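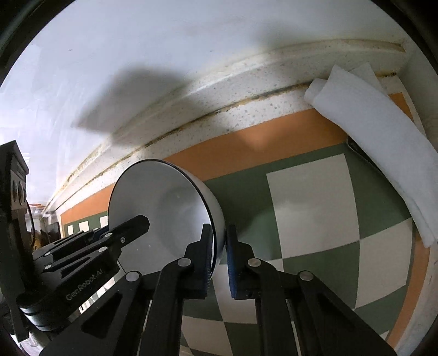
Slide 1: The dish counter

Okay, hi everyone. I run the canteen kitchen at Closholm, and I'm going to talk about bowls for the next while. Sorry in advance.

Put a bowl up and leave it up. White, thin dark rim, gripped on its side by two blue pads. We handle 3,356 pieces on a full day and most of them are that bowl.

Slide 2: What the job was

Ask for hands: who here has worked a dish counter? (Wait. There are always a few!)

Scrape, tip, rack, wipe, repeat. Wilson Henao did it for years before he moved over to training, and he taught me to hold a bowl by the wall and the rim so your thumb stays out of the soup. I still do it at home.

Slide 3: What we're changing

Zuvis is building the arm that will load the racks. First they need people to show it how, so my crew spends 40 minutes a shift working with a hand-held gripper. It's slow. The first week we managed 373 bowls between us and everybody complained about their wrists — me included.

Tell the story about the lunch rush in April. Keep it short this time.

Slide 4: What people asked me

Will I have fewer hours? For now, no, and I have that in writing through the end of the contract. After that I don't know, and I told them so.

Do we get paid extra for teaching it? We do now. We didn't at first, and that was my mistake — I should've asked before we started.

Slide 5: Questions

If someone brings up the Marard site, they load trays, so it's a different setup. Send them to me at the break, 10:30.

370 views | 12 shares | 2 comments

lozano_k: The wrist thing is real. We swap people every ten minutes now.

Pia: Glad you said the pay part out loud. Did the night crew get it too?

Contact | Copyright Closholm Kitchens | Back to top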